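Stelitz arm, build thread. Picking this up again after a gap, as a few people asked where it had got to.

1/ Since the last thread the base has been bolted to the bench and the elbow no longer sags. I swapped the plastic spacer for a steel one out of the scrap drawer in the shared workshop. Took ten minutes and I'd been putting it off since February.

2/ Firmware is on its second rewrite. The first one sent every joint its target at the same moment and the whole arm lurched. Now each move is cut into small steps and the joints are scaled so they all finish together. It's slower. I don't mind slow.

3/ Parts list for those who asked. Servos are Trilen, the cheap ones with metal gears. Controller board is a Rullum. Power supply came out of an old printer. The arm itself I drew up from scratch and printed at the workshop over several evenings - the big printer there is usually free after 9pm.

4/ The Rullum board has one annoyance. It resets if the supply dips, and the supply dips when the shoulder and elbow start together. I put a 3000 microfarad bank across the input and haven't had a reset since. Someone with proper electronics training will tell me that's the wrong fix. Fine.

5/ On to the gripper, which is where the time has gone. Two fingers, black, flat angular tips, screwed at the joints so I can change the tips without stripping the wrist. Tip design is on version 4. Versions before that were either too thick to get under anything or bent when they closed.

6/ There's a small camera at the wrist now, looking down past the fingers. I wanted it for lining up by eye on the laptop while I drive the arm with the keys. No clever vision code yet.

7/ For testing I wanted something awkward. Blocks and bottle tops are too easy and they don't tell me much. So it's a little black wire rack with a wooden rod down it and pale tips along the sides. Thin wire, odd outline, and the rod is the one part that gives the fingers something solid to close on. 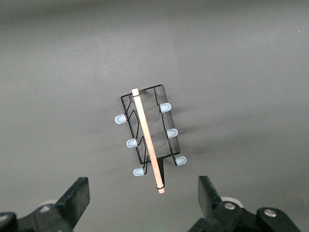 8/ Lining up. Fingers wide open, rack lying between me and the far side of the mat, at a slant to the gripper. The rod is the target. Coming straight in from this side would mean closing across it at an angle, so the wrist has to turn to match before going any further forward.

9/ Wrist rotation is the weak joint at the moment. There's play in it, 2 degrees or so by the protractor, and you feel it more the further out the fingertips are. I've ordered a bearing. If the bearing doesn't do it I'll have to reprint the housing, and that's a six hour job.

10/ Shadows are the other thing. On the plain grey surface thin black wire is easy enough to pick out, but a soft shadow next to it makes it harder to judge height on the laptop. I'm going to try a second lamp on the opposite side of the bench.

11/ Someone asked why I don't use suction. Because I'd like it to pick up things with holes in.

12/ Log file from the last long run of the joint test came to 527 lines with no dropped commands. That was with nothing in the fingers, so it's only a check of the wiring and the firmware. The cable through the elbow used to cause dropouts and I rerouted it outside the arm with two clips. Looks untidy, works.

13/ Also tried the Uchida grip tape on a spare pair of tips. It holds well but leaves a bit of residue, and the edge starts lifting at the corners. Might try thin silicone sheet instead if I can find some in small quantities. Suggestions welcome, UK sellers please.

14/ Next up: bearing, lamp, then a set of repeat grabs on the rod with the wrist turned to a few different angles. I'll write down the misses as well. Files for the version 4 tips go up once I've fixed the screw hole that's too close to the edge.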